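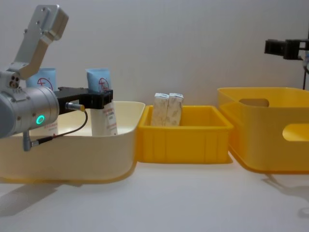
According to Gheorghița Stanciu, a second arm should not be bought until the first one has been idle for lack of work, and the money would be better spent on grippers and spare cables. We took this objection seriously when drafting the equipment plan, and the order of purchases in this section follows it in part.

4.2 Equipment plan and cost allocation

The plan covers one bench for sorting small packaged goods between open containers. Figure 4 shows the work at hand: a parallel gripper closed on an upright squeeze tube in a cream plastic basin, with a yellow crate holding two cardboard boxes next to it and a larger yellow bin to the right. The gripper of a second arm is visible at the upper right. Items of this kind set the requirements for the gripper more than for the arm. Payload was never the limiting term in our quotes. Reach over the rim of a container was, together with finger length and the clearance left between neighboring items.

Requests for quotes went to Plumell and Bukard. Both were asked to price the arm, wrist module, gripper and cabling as separate lines. Plumell did so. Bukard priced the arm and wrist together, and the comparison below therefore treats them as one line for both suppliers. Installation was left out because the bench is assembled in house.

The arm and wrist line took 86 percent of the Plumell quote. This share is misleading as a guide to planning. Over the first project year, most unplanned orders were for fingers, connectors and short cable runs, and each one stopped work for as long as delivery took. The longest wait was 26 days, for a connector that cost less than the shipping. We now list such parts in the initial order and hold them on the shelf.

Containers and test goods are usually left to petty cash. We gave them their own line -- small, but fixed -- after a change in basin supplier altered the rim height and forced new approach poses for every grasp. The current rule is to buy all containers for a study in a single batch. Test goods are replaced on a schedule of 150 grasps per item, as squeeze tubes and light cartons deform with handling and the results drift with them.

The decision on the second arm was handled as follows. Mircea Husar prepared one budget with both arms in the first order and one with the second arm deferred. Deferral lowered the opening cost by nearly half but added a second round of mounting, calibration and safety review. With labor included, the difference over the full plan fell to 5 percent. We chose the joint order and moved part of the contingency into spare grippers, which met the larger part of Stanciu's objection.

Two items remain open. The service contract offered through Bucur is priced per arm, and we do not yet have enough fault records to say whether it should cover both. The replacement date for the grippers is also unset. It will be fixed in September, when the wear measurements on the finger pads are due.

Figure 4. Tube grasp at the sorting bench, with the containers listed under the consumables line.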